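**Skinner Centre lunch club: progress to the end of December**

The Zerer grant of £2000 was to replace the club's tableware and get the weekly lunch running again. Almost all of it is now spent, and the remainder is set aside for dishwasher baskets.

Lunch is served in two sittings, with 30 places at each. We bought 64 place settings from Grutia, which leaves four spare. The first delivery was short of bowls and the rest came a fortnight later, so we opened with the old china.

Niall Urquhart has rewritten the laying-out sheet and put up extra shelving by the hatch. Clearing between sittings is quicker than it was in the autumn, though we still run late when there is soup.
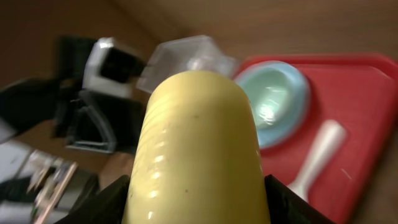
Colour was the main thing members asked for, as several of them found white bowls hard to pick out on the old cream trays. We tried a few combinations before ordering. A light blue bowl on a red tray stands out well, and so does a white spoon. The Wultik trays stack but are slow to dry.

Still to do: labels for the shelves, and a price for a second trolley.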